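Interior Finishes – Unit 4: Wood Floors
Handout to go with the May lectures
Instructor: Temitope Osagie

Read this before the site visit to Sturnthorpe. Bring it with you, along with your own moisture notes from Unit 3.

Solid and engineered boards

A solid board is one piece of wood all the way through. It can be sanded many times, but it moves across its width as the air in the room gets damper or drier. An engineered board has a wear layer of real wood glued over a base of cross-laid plies. It moves less. How often it can be sanded depends on the thickness of the wear layer, so ask for that figure before you write anything into a specification.

How boards are cut

Plain-sawn boards show arched grain and make the best use of the log. Quarter-sawn boards show straight, tight lines and stay flatter, but cost more. Rift-sawn boards fall between the two in look and are the most wasteful to cut. We will pass samples of all 3 around in class.

Direction of the boards

Over joists, solid strip flooring normally runs across the joists. Over a sound, stiff subfloor you have more choice. Running boards along the length of a room tends to make it look longer. In a hallway, boards laid the short way can look like a ladder, and most clients dislike it. Settle the direction early, as it affects doorways and where the expansion gaps go.

Color of the floor and color of the walls

Red-brown floors are often called hard to match. Greens and blue-greens sit opposite red on the color wheel, and a muted one will make the wood look warmer. A pale gray wall beside the same floor can turn slightly pink. Check the pair by daylight and again under the lamps the client will use. 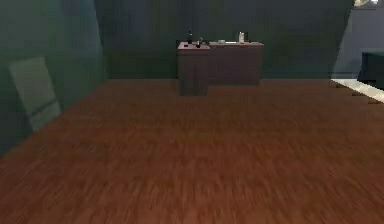 Fig. 2. Rendered view: reddish-brown hardwood with dark teal-green walls.

Finishes

Oil-based polyurethane adds an amber tone and deepens over time. Water-based polyurethane stays clearer and dries faster. Hardwax oil gives a low sheen and can be repaired in patches, though it needs more upkeep. For the Stundaswood reading room, Nii Aidoo's team chose hardwax oil because the library could close one bay at a time – a full recoat would have meant closing the whole floor.

Sanding

Start with the coarsest grit the floor needs and no coarser. Do not skip more than one grit on the way up. Many floors finish at 80 or 100 before the first coat. Vacuum between passes, including the edges and under the radiators. Scratches left by the edger show up after stain, so look along the floor with a low lamp before you open a can.

Assignment

Write a one-page floor specification for the Gokow house (plans are in the course folder). Include species, cut, board width, direction, finish and number of coats. Work in pairs. Finn Strobel and Kofi Odoi have the sample boxes, and each pair may keep one overnight.

Questions about the plans go to Etornam Ofori, not to me.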